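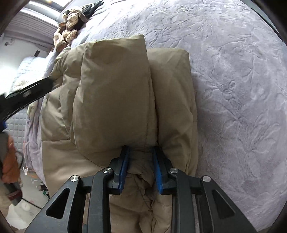 看完Plirkus的山坡住宅,回来记几笔

Plirkus是个小事务所,Kamil Kolář一个人主持,做得不多,我跟着看了几年。今年5月他们有一栋房子完工,业主同意开放半天,我托朋友要到一个名额,坐了三个小时的车过去。拖到现在才整理笔记,有些细节已经模糊,记得清楚的先写下来。

房子叫Dosow,名字取自山脚下那条小路。建筑面积279平方米,两层,下面一层有一半嵌在坡里。从路上走过来只能看到上层,一条很长的灰色体量,窗开得很少。入口在北侧,要先下七级台阶,再转一个弯才到门口。台阶的踏面很深,走起来步子得放慢。

进门是一个不大的门厅,层高压得比较低,我伸手差不多能碰到顶。右手边整面墙是柜子,鞋、外套、雨伞、行李箱都收在里面,关上门以后看不到把手,靠上沿一条斜切的缝来开。缝的宽度刚好放进手指,摸起来边上磨过,不割手。左边是一张固定的长凳,高度偏低,坐着换鞋合适,久坐不行。

过了门厅,层高一下子抬上去,客厅和餐厅连在一起,朝南开了一整排窗。这种先压后放的做法很老了,用得好的仍然不多,常见的毛病是压的那一段太短,人还没感觉到就过去了。这里门厅到客厅之间有一段走廊,长度够。

客厅我坐了大概半小时。地面是浅色水磨石,骨料很细,远看像素混凝土。墙是石灰抹面,没有刷漆,光从侧面打过来能看出抹刀的走向。屋顶是木梁外露,梁与梁之间填了吸音板,说话没有回声。大房间配硬地面,声音常常是问题,很多照片拍得漂亮的房子,四个人在里面吃饭就吵得听不清。这一点Kamil Kolář在现场讲了几句,说吸音板是业主住进来之前最后一个月才定的,原方案是整面木板,他自己去另一个完工的项目里待了一晚,回来就改了。

厨房在餐厅后面,用一道半高的墙隔开,坐着的人看不见台面,站着的人可以互相说话。台面是不锈钢,水槽直接焊在上面,没有接缝。岛台长度看着舒服,但与后面灶台之间的过道我觉得偏窄,两个人同时做饭要侧身。问了业主,他说平时就他一个人做,没有关系。好吧,他住他说了算。

储物是这栋房子我最想写的部分。除了门厅那面柜子,走廊北侧还有一间专门的储藏室,没有窗,恒温,放换季的被子和衣服。很多住宅图纸上储藏室是最先被砍掉的,面积一紧张就并进卧室,结果每间卧室都多出一组衣柜,卧室变小,东西还是没处放。Dosow反过来做,卧室衣柜只有一米八宽,放当季的,其余全部集中。储藏室里层板是可调的,孔距很密,下面两层做得特别深,业主说收毯子和厚外套用。我家现在的做法是真空袋塞在床底下,每年秋天拿一次,每次都要趴在地上,看到这间屋子确实羡慕。

卧室三间,都在下层。本来担心嵌在坡里会暗会潮,下去以后发现南侧完全敞开,北侧沿挡土墙留了一条通风的夹道,宽六十公分左右,人可以进去检修。夹道顶上有玻璃,白天有光漏到走廊里。湿度计当时显示的数字我没有记,体感不潮。主卧的窗台做到了四十五公分高,垫一块垫子可以当座位,窗外是一片没有修剪的草坡。

楼梯有点失望。钢板折的,很薄,很轻,走上去有轻微的响声。从效果看和整栋房子的厚重不太搭,Kamil Kolář的解释是想让下层的光从楼梯缝里透上来。光是透上来了,声音也透上来了。要是我会选实心踏步。

灯具用的是Chou的一个老系列,吊在餐桌上面那一盏做了加长。其他地方几乎没有吊灯,都是墙角的线形灯,色温偏暖。开关位置统一在离地九十公分,比常见的低,一开始会摸空,习惯了应该顺手。

外立面的灰色板材来自Plarkumano,一共用了2059块,这个数字是工地主管报给我们的,他对这个很得意,因为没有一块是现场切割的,尺寸全部在工厂排好。近看缝确实很齐。转角处用的是整块折过去的,没有对缝,这种做法贵,但以后不容易进水。板面已经有几处水痕,在窗台下沿,业主说不打算处理。

造价大家都问了,业主没有说总数,只讲挡土墙和基础占得比想象中多很多。坡地盖房都是这样,看地的时候觉得便宜,省下来的钱后来都埋进土里。院子没有做什么,一条碎石路,几棵原来就在的果树,一个存雨水的水箱,容量3000升,浇地够用,天旱的时候不够。

回程在车上我把平面凭记忆画了一遍,画到下层走廊的时候尺寸对不上,多出来一截,后来想起是那条通风夹道没有算进去。图画得太乱,就不放上来了。

另外有人留言问上次写的那个改造公寓的地板是什么牌子,我去问过,对方说是库存尾货,已经没有了。类似颜色的可以找橡木做白油处理,先做小样,不同批次差别很大。

2019年12月6日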